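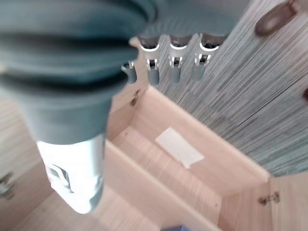
Page last changed: 20 Dec 2020

We use cookies to remember your settings and to count visits to this site. By continuing to read you accept their use.

Filed under: Housing advice / Tenants' notices

Brolline Housing Association has received many enquiries this winter on damp, condensation and mould. The posts that follow set out the Association's guidance for tenants of all our homes, including Osetti Court and the Shokri Street terraces. Please read them in order.

Condensation forms when moist air meets a cold surface. It is most often found on windows, on outside walls, in the corners of bedrooms and behind large furniture. It is more common in the colder months, and November saw the largest number of reports this year.

Condensation should be distinguished from other kinds of damp. A leaking pipe usually leaves a patch that grows whatever the weather. Rain coming through a wall or roof leaves a mark that darkens after a wet spell. Rising damp shows as a tidemark low down on a ground floor wall. All of these are matters for the repairs service and should be reported without delay.

Tenants are not asked to decide for themselves which kind of damp they have. If you are in doubt, report it. An inspector will take readings from the wall and will tell you in writing what was found.

Cooking: keep lids on saucepans and turn the heat down once the water has boiled. Use the extractor fan, or open the kitchen window a little, and leave it so for a while after the meal is ready. The kitchen door should be kept shut during this time, so that steam does not travel to the colder rooms.

Bathing: run the cold water into the bath before the hot. This reduces steam a great deal. Wipe down the tiles and the window afterwards and wring the cloth out into the basin. Please do not switch off the bathroom fan at the isolator. It costs very little to run.

Laundry: where there is a drying area, it should be used. Where clothes must be dried indoors, the Association advises placing them in the bathroom with the door closed and the window open or the fan on. Clothes should not be laid over radiators. A tumble dryer must be vented to the outside unless it is of the condensing type.

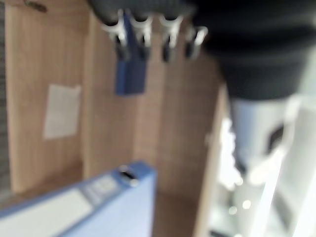
Nazmiye Kahraman

Heating: a low and steady temperature through the day will keep walls warmer than short bursts of high heat. We recognise that this advice is difficult for households worried about fuel bills. Tenants in that position are invited to speak to our money advice team, who can check whether any help is available and can contact a supplier on your behalf.

Portable gas and paraffin heaters must not be used in our properties. They release a large amount of water into the air and they are a fire risk. This is a condition of the tenancy.

Airing: open bedroom windows for a short period each morning. Trickle vents, the small slots fitted at the top of many of our window frames, should be left open all year. Airbricks must not be covered on either side of the wall.

Furniture: leave a gap between wardrobes and outside walls. Cupboards should not be packed so tightly that air cannot move within them. If clothes or shoes stored in a cupboard smell musty, empty it, leave the doors open for a day and check the back panel before refilling it.

Mould: small areas may be cleaned with a fungicidal wash bought from a hardware shop. Follow the maker's instructions, wear gloves and open a window. Do not brush mould while it is dry, as this spreads the spores. Bleach should never be mixed with any other cleaning product.

Should mould return after cleaning, or cover a larger area, please contact us. Please also contact us at once if anyone in the home has asthma or another breathing condition, is under a year old, or has been advised by a doctor to avoid mould. These cases are given priority.

A correction to our autumn leaflet. The leaflet stated that tenants should repaint a treated wall straight away. The wall should first be left to dry completely. Ordinary paint or wallpaper over a damp wall will not prevent mould and may conceal a fault which needs repair. We apologise for the error.

On inspections. Brahim Samir leads the damp inspection service for the north of the borough and Driss Hamdy for the south. Each inspector carries an identity card bearing the Association's name. Please ask to see it. Inspectors will wear face coverings and will ask that windows be opened before they enter.

Tenants who are shielding or self-isolating should tell us when they book. A visit can be put back, or a first assessment made by telephone. A delay of this kind will not count against you and your report will keep its original date.

On timescales. A report of damp will be acknowledged within 4 working days. Urgent leaks are dealt with separately through the emergency line, which remains open over the holiday period. Routine inspections will pause for the public holidays and resume afterwards in the order in which reports were received.

On the works programme. The Association owns 3,729 homes. In the coming year new extractor fans will be fitted in 2,000 of them, beginning with the Valloson Estate. Tenants will receive a letter before any work is carried out. There is no charge for the fan or for fitting it, and rents will not be altered as a result.

Several tenants on the Valloson Estate have asked whether the new fans can be turned off at night. They run continuously at a low speed and are meant to be left on. If a fan is loud enough to disturb sleep, it may be badly seated, and the contractor will be asked to return.

We have also been asked about leaseholders. The fan programme covers rented homes only. Leaseholders are responsible for fans and internal decoration, while the Association remains responsible for the roof, the outside walls and shared pipes. Abdelghani Ait Brahim in the leasehold office can advise on individual leases.

On complaints. If you have reported damp and are not satisfied with our response, you may ask for the matter to be reviewed. Please give the address, the date of your first report and the names of any staff you have dealt with. Reviews are conducted by an officer who has had no part in the case.

Copies of this guidance are available in large print and in other languages. Requests may be made by telephone, by letter or through your housing officer. Replies to these posts are not monitored outside office hours, and repairs cannot be logged through this account.

Contact us | © Brolline Housing Association | Back to top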